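Streaming Sites Should Show the Running Time First

I pay for Ferix, and last night it offered me 818 thrillers. To learn how long any of them ran, I had to open its page and scroll past the cast. Miltov, a prison drama I picked in October, ran close to 3 hours. I gave up after 57 minutes and went to bed.

The old Leemans video store in Bunurness had around 2,000 tapes, and every box had the minutes on the back. You picked it up, turned it over and knew.

Put the number under the title, ahead of the star rating and the genre tags. People with early shifts would watch more films to the end.
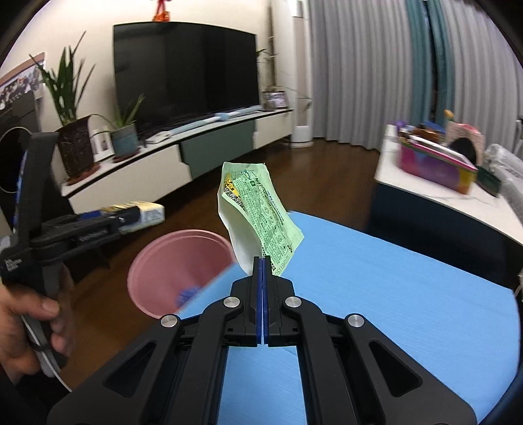

Small print on a pale green packet.

Ferix already has the figure on file. Moving it up the page is a small job.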